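Stirex – häufige Fragen zum Greifarm in der Werkstatt Skelldale

Stand: September. Betreuung: Benjie Catacutan (Mechanik, Elektrik), Maricel Samonte (Software, Kamera)

Was ist Stirex?

Stirex ist ein Greifarm mit Zweifingergreifer und Kamera am Handgelenk, aufgebaut in der offenen Werkstatt Skelldale. Der Arm ist gebraucht gekauft, Steuerschrank und Verkabelung sind neu. Die Ablaufsteuerung läuft unter dem Namen Nyanda auf einem eigenen Rechner. Stomum heißt das Modul, das die Kamerabilder auswertet und Korrekturwerte an Nyanda übergibt. Wer nur Teile greifen und ablegen lassen will, kommt ohne Stomum aus.

Wer darf den Arm benutzen?

Alle Mitglieder mit Einweisung. Die Einweisung gilt für den Arm einschließlich Greifer, nicht für Arbeiten am Steuerschrank. Termine werden über das Brett neben der Tür vergeben. Gäste dürfen zusehen, aber keine Bewegungen auslösen.

Wie ist der Greifer aufgebaut?

Zwei Finger, geführt über Gelenkhebel mit verschraubten Drehpunkten. Auf den Fingern sitzen schwarze, geriffelte Gummiauflagen. Die Auflagen sind Verschleißteile und liegen im Schubfach unter dem Steuerschrank. Beim Wechsel bitte immer beide Seiten tauschen, sonst wandert die Mitte und der Greifpunkt muss neu eingemessen werden.

Die Hebel haben an den Drehpunkten wenig Spiel, solange die Schrauben richtig angezogen sind. Vor jeder Sitzung von Hand prüfen: Greifer stromlos, beide Finger leicht seitlich bewegen. Ist ein Klackern zu spüren, den Arm sperren und einen Zettel anbringen.

Warum wird das Einstecken auf einer Platte geübt?

Die graue Montageplatte trägt oben eine Reihe von Haltern und Rahmen. Für den Standardversuch greift der Arm das blaue Steckteil am kantigen unteren Block und führt den schmaleren Steg in die Öffnung am rechten Ende der Reihe. Der Kopf zwischen Block und Steg muss dabei frei bleiben. Wird zu hoch gegriffen, fehlt der Weg zum Einschieben.

Die Platte steht vor der Wellblechwand. Für die Bildauswertung ist das der ungünstigste Platz im Raum, denn die Rippen spiegeln und liefern senkrechte Kanten, die Stomum mit dem Steckteil verwechseln kann. Wer dort stabile Ergebnisse bekommt, bekommt sie an den anderen Tischen auch. Belichtung und Weißabgleich der Kamera fest einstellen, Automatik aus.

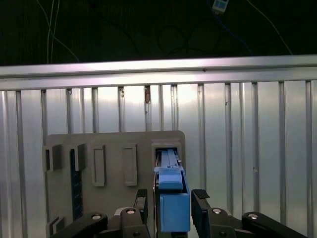 Das Teil verkantet beim Einschieben. Was tun?

Zuerst die Anfahrt prüfen. Der Steg muss gerade vor der Öffnung stehen, bevor Vorschub gegeben wird. In Nyanda den Suchmodus einschalten: Der Arm setzt mit geringer Kraft an, fährt eine kleine Spirale und schiebt erst weiter, wenn der Widerstand nachlässt. Das Zeitlimit für die Suche steht ab Werkseinstellung auf 30 Sekunden. Eine Erhöhung bringt nach unserer Erfahrung nichts. Wenn die Öffnung bis dahin nicht gefunden ist, stimmt der Greifpunkt nicht.

Keinesfalls die Kraftgrenze anheben. Zwei Steckteile sind auf diese Weise am Steg gebrochen.

Was bedeutet Fehler 123?

Fehler 123 meldet, dass Stomum kein gültiges Kamerabild erhält. Häufigste Ursache ist die Steckverbindung der Kameraleitung. Reihenfolge der Prüfung:

Stecker an der Kamera lösen und neu einrasten.
Leitung auf Knickstellen prüfen, vor allem am letzten Gelenk.
Stomum neu starten, danach Nyanda. Umgekehrt bleibt der Fehler stehen.

Tritt der Fehler nur in bestimmten Armstellungen auf, ist die Leitung zu kurz verlegt. Bitte bei Benjie melden und nicht selbst mit Kabelbindern nachhelfen.

Kann der Arm auch an echten Geräten arbeiten?

Ja, mit Einschränkungen. Als zweiter Aufbau dient ein geöffneter Desktop-PC. Das Gehäuse ist ein brauchbares Übungsstück: Hauptplatine mit Speichersteckplätzen, Laufwerkskäfig aus gelochtem Blech, ein flaches blaues SATA-Kabel und mehradrige Stromleitungen in Orange, Rot und Gelb liegen dicht beieinander. Starre Teile erkennt Stomum recht zuverlässig. Kabel sind schwieriger, da sich ihre Form mit jeder Berührung ändert.

Am PC wird nur im Handbetrieb oder mit reduzierter Geschwindigkeit gefahren. Das Gehäuse bleibt vom Netz getrennt, auch wenn der Versuch nur das Anfahren einer Position umfasst. Handarbeit am Gehäuse ist zulässig, solange der Arm auf Halt steht. Kleinteile werden mit beiden Händen gehalten oder am Gehäuserand angesetzt, dann die Hände zurücknehmen und die Bewegung freigeben. Die Freigabe gibt immer die Person, die zuletzt im Arbeitsraum gegriffen hat.

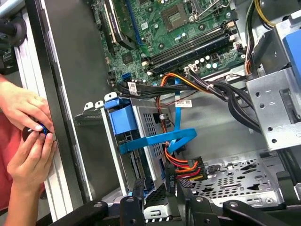 Für Leitungen gilt zusätzlich: am Steckergehäuse greifen, nicht an den Adern. Beschriftete Stecker wie »HDD P5« möglichst so ablegen, dass die Schrift zur Kamera zeigt. Stomum liest den Text zwar nicht aus, in den Aufzeichnungen lässt sich die Lage aber später leichter zuordnen. Flache Kabel vor dem Anfahren zur Seite legen, falls sie den Weg zum Käfig kreuzen.

Wie wird der Greifpunkt eingemessen?

Mit dem Einmessdorn aus dem Schubfach. Dorn greifen, die Referenzbohrung am Tisch aus vier verschiedenen Richtungen anfahren, jede Stellung in Nyanda bestätigen. Das Programm berechnet den Versatz und zeigt die Restabweichung an. Liegt sie über dem Grenzwert, wird der Messwert rot dargestellt und nicht übernommen. Dann den Sitz des Dorns prüfen und von vorn beginnen. Alte Werte nicht von Hand eintragen.

Neu einmessen nach jedem Wechsel der Auflagen, nach einem Zusammenstoß und nach jeder Arbeit am Handgelenk.

Wie lange werden Aufzeichnungen aufbewahrt?

Kamerabilder und Gelenkdaten bleiben 14 Tage auf dem Rechner und werden dann gelöscht. Wer Daten länger braucht, kopiert sie auf einen eigenen Datenträger. Auf den Bildern können Hände und Kleidung von Beteiligten zu sehen sein – vor einer Veröffentlichung ist deren Zustimmung einzuholen.

Läuft Nyanda auch mit anderen Armen?

Grundsätzlich ja. Die Achsparameter stehen in einer eigenen Datei, der Rest ist unabhängig vom Hersteller. Maricel hat eine Fassung für einen kleineren Tischarm begonnen, die bisher nur die Handsteuerung abdeckt. Der Suchmodus setzt eine Kraftmessung am Handgelenk voraus und entfällt bei Armen ohne Sensor.

Gibt es Baupläne?

Schaltplan und Stückliste liegen im Ordner am Steuerschrank und können dort eingesehen werden. Der Schaltplan entspricht dem aktuellen Stand, die Stückliste nicht in allen Punkten: Die Kabelkette wurde inzwischen durch ein kürzeres Modell ersetzt, und die Klemmleiste im unteren Feld ist noch nicht eingetragen.

An wen wende ich mich bei Störungen?

Mechanik und Elektrik: Benjie Catacutan. Nyanda und Stomum: Maricel Samonte. Bitte Fehlernummer, Armstellung und das geladene Programm notieren und den Arm bis zur Rückmeldung auf Halt lassen.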